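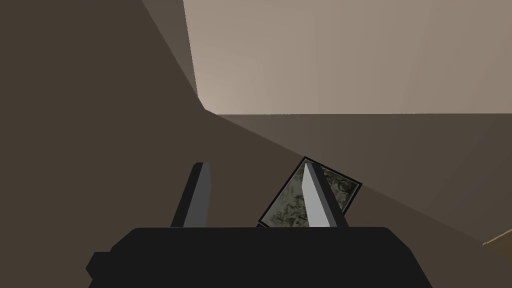
Wrist view in the simulator, patterned flat object between the two fingers.

Saturday, June 29, 2019
Entry by Imke Ehlers
Subject: Bimo simulation package (Janssen), evaluation licence, second session

Purpose of the session was to establish whether the Bimo package can stand in for bench time when we tune grasps on thin, flat items. The Salten arm remains committed to the Bodlow work until October, and any tuning before then will have to be done in software.

Installation on the second workstation was completed without assistance. The licence server rejected the first key. Janssen issued a replacement by return email and it has held since. Colleagues should use the replacement key, which is written inside the cover of this notebook.

Settings: two-finger parallel gripper from the supplied library, wrist camera view, default lighting. Object models drawn from the supplied set, flat category only. Starting pose of each object randomized, including rotation about the vertical. Grip force limit left at the vendor's value.

A batch of 700 trials was queued. The run was stopped at 439 when the log volume reached its quota, and the remainder has not been rescheduled. Of the trials completed, 138 were flagged by the software as failed grasps. I have not yet separated true misses from objects that were gripped and then released early. The log uses one code for both, a matter I have raised with Janssen in writing.

Observations on the rendering. Light and shade differ markedly between the two fingers: in the still at the head of this entry the left finger is dark charcoal and the right is a pale silver-grey with an almost white face. Any detector we train on these views will need to tolerate that. The object sits at an angle of roughly forty-five degrees to the view, and the right finger crosses the middle of its patterned face. Overlap of this kind should be kept in the training set. The surfaces behind are plain and untextured, and I would ask for a more varied set of backgrounds before we rely on the colour channel. The vendor's manual mentions a background library — it was not included with the evaluation licence.

Documentation is adequate for the gripper and poor for the camera. The page on lens parameters refers to a menu that does not exist in our version. Field of view was therefore left at default.

Cost has not been discussed in detail. The quotation on file covers a single seat, and the laboratory would require 2. Support hours are charged separately.

Outstanding:
Clear the log volume and rerun the full batch with the same seed.
Obtain the failure code list from Janssen.
Request temporary access to the background library.
Repeat with the Salten gripper model in place of the supplied one, once the dimensions have been checked against the drawing.

No recommendation on purchase is recorded at this stage. The evaluation licence may be extended once on written request, and I have drafted the request for signature.

I.E.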